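Print this page | E-mail to a friend

Jivow cell builder, two-arm layout — review
By the Grorkbridge bench desk, 14 July 2022

Two evenings with Jivow now. I wanted the arm bases and the part plate sorted before we bolt anything down for real. Paid 2,465 for the licence. Ouch.

Set up is quick. Drop the table, drop the arms, snap the bases. Teaching points is slower — 17 for the small blocks, and I redid most of them. Collision check is good, cuaght my elbow twice.

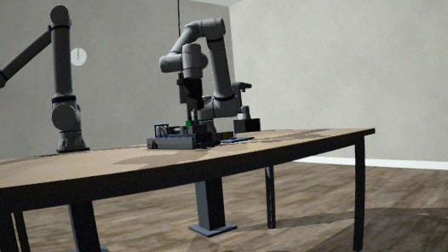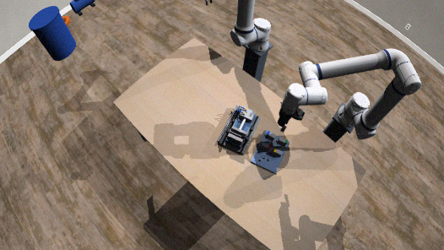 Two arms, one table, both views out of Jivow.

Sampaio, July — Still at it. Low view is the one for checking finger clearance over the assembly. High view for reach and where the plate sits. Swap between them constantly, wish it had a hot key. Shadows are heavy, turn them down if your laptop is old. Base offsets reset when you re-open teh file, so write them down.

Would buy again. Just.

Comments (3)

jaltlow_fan: Offsets thing is fixed in the update.

benchrat: Jaltlow is cheaper but the colour picker is awful.

mill20: How long to load? Mine takes 20 seconds.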